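Module 801: Home Economics Practice, Ilcombe Centre
Handout 3 — Setting out and clearing a worktop

Scope

These notes cover the arrangement of utensils, vessels and play food on a plain table used as a practice kitchen. They assume the Bomow zoning method from the previous handout. Bring your copy on Monday, with the Nanerano checklist completed as far as item 53.

Terms

Item: anything that can be lifted with one hand and put down elsewhere.
Vessel: an item that holds other items, such as a bowl, cup, pan or colander.
Fixed point: an appliance that stays where it is throughout the exercise. In this set the oven is the fixed point.
Open ground: table surface with nothing standing on it.

3.1 Placing the vessels

Vessels are placed before food. A colander takes up more surface than its capacity suggests, and it is usually the first thing to be moved when space runs short. Put it near the middle of the table, with the bowls between it and the fixed point.

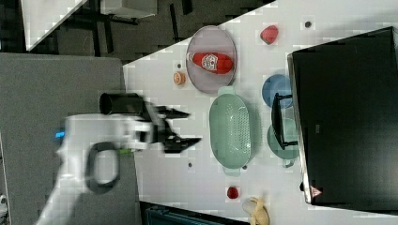 Bowls of similar width may be nested when they are not in use. A colander should be left separate if it is needed for the washing step, as lifting it out of a stack disturbs everything beneath. Cups stand upright until the clearing stage. Handles should point away from the table edge.

Record the starting layout on the grid sheet before moving anything. Mark vessels with a circle and food with a cross. Sheets without a starting layout cannot be marked.

3.2 Bottles and plates

A bottle laid on its side will roll on a flat surface. The rim of a plate checks this, and a ketchup bottle laid across a plate can be treated as one unit for the layout. On the grid sheet, draw the plate and write B inside it. Small round items such as an orange slice or a strawberry are drawn separately, even when they lie close to the plate.

Measure gaps from rim to rim, not from centre to centre. Where two vessels overlap when viewed from above, enter the gap as zero and note which one is nearer the oven.

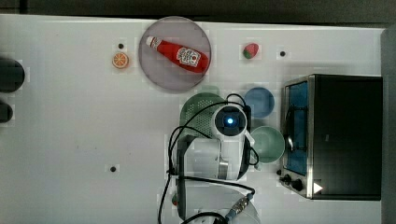 3.3 Pans and long-handled tools

Pans go at the side of the table opposite the oven. This keeps the middle clear for sorting — the Apaza layout reverses it, and the two must not be mixed on one sheet.

A spatula has no zone of its own. It is recorded with the pan it rests on. If it reaches over two pans, enter it under the larger and add an arrow towards the smaller. Slotted blades are drawn with a broken line, solid blades with a full one.
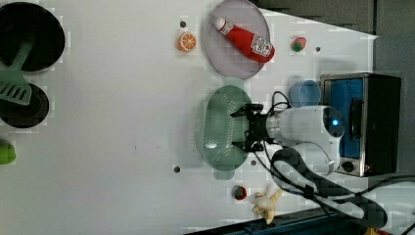
Fig. 3. Pans at the left edge, green spatula across both; bottle and plate as one unit.

3.4 Order of clearing

1. Food into the nearest vessel with room.
2. Long-handled tools off the pans.
3. Bottle upright, then the plate.
4. Cups and bowls, smallest first.
5. Colander.
6. Pans.

Items already inside a vessel at the start are left there until step 4. An item dropped during clearing is returned to its last recorded position and the step is repeated.

Hand in both grid sheets, start and finish, stapled at the top left corner.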